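notes for whoever picks this up after me. Verena has the long version, this is the short one

# anderix-bags

Handheld gripper demos of picking up soft thin stuff – plastic bags mostly, snack packets, some toys – into and out of baskets. Collected in home kitchens and living rooms. Goes with the Rornska grasp-width experiments.

## what's in it

- 162 episodes, two grippers, wrist view from each
- finger opening per timestep
- task string, written by the collector, spelling not fixed
- `split.csv` – train / held out by home, NOT by episode

## the question

Does a policy learn how far to close on a bag that has no real width? Rigid objects stop the fingers. Bags don't, they just keep squashing. We predict a target opening plus a stop signal and compare with plain opening regression.

## result so far

Stop signal helps on bags, does nothing on toys. Ran 3 seeds. Gap between seeds is bigger than I'd like, Cyrill wants more before anyone quotes it. Shiny bags are worst, the edges move with the light and the predicted opening jitters. Matte packets fine.

Tried 1,000 warmup steps and also none – no diference, left it on.

## labels

Contact start and release marked by hand (Birdie, then Pao-chu second pass). Where they disagreed we kept the later contact. "Contact" = both pads on the object, one pad brushing it dosen't count. If two bags are touching, label the one between the pads and ignore the other.
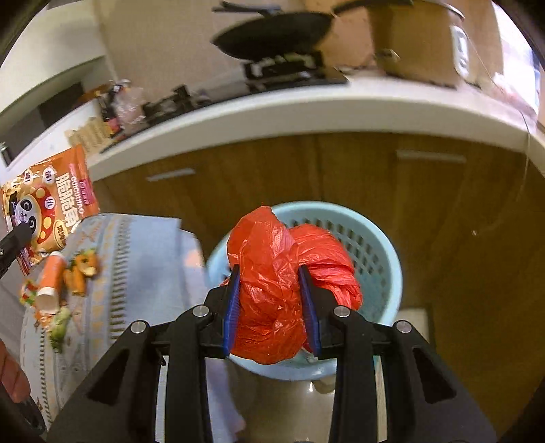 Opening values are raw motor units, not mm. Convert with `scale.json`, one entry per gripper, don't mix them up. I did once and lost a morning.

## known problems

- left and right clocks drift on long episodes, resync script is in `tools/`
- overexposed windows in a few kitchens
- hands show up in some views, faces should all be gone – tell Karla if you find one
- old Pradton loader reads the columns in the wrong order, use the new one

## todo

- [ ] more seeds
- [ ] heldout homes for the matte packets
- [ ] ask Verena re license text before the December upload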